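About Hullora

Print this page | E-mail this page

Hullora makes and sells men's and women's coats, jackets and knitwear from a single workroom in Partington. Hendrik Buthelezi started the business after 7 years as a pattern cutter for a uniform supplier. The first product was a plain wool car coat, the Brodwood, and it is still the one we sell most of.

We now turn out roughly 3000 garments a year. Coats and jackets are cut and sewn in the workroom. Knitwear is made for us by a small mill two streets away and comes back to us for labels, buttons and pressing. 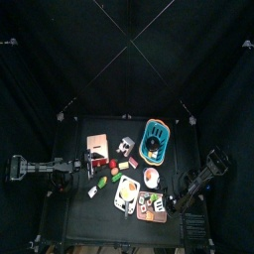 Our second line, Mirkwood, is lighter and costs less. It covers overshirts, chore jackets and unlined blazers in cotton and linen, in sizes from extra small to triple extra large. New colors come in each March and stay until the cloth runs out. We do not reorder a color once it has gone, but the patterns stay the same from year to year - a jacket bought now will fit like the one you already own.

The shop is at the front of the building and is open from 10 a.m. to 5 p.m. Samples and canceled orders hang on the rail by the door at a lower price. These can be tried on but not held.

Unworn items can be returned within 90 days with the receipt. Repairs to our own coats are free for the first two years, apart from linings, which we charge for at cost. Please have the coat cleaned before you bring it in or mail it - we can't take it otherwise.

Print this page | E-mail this page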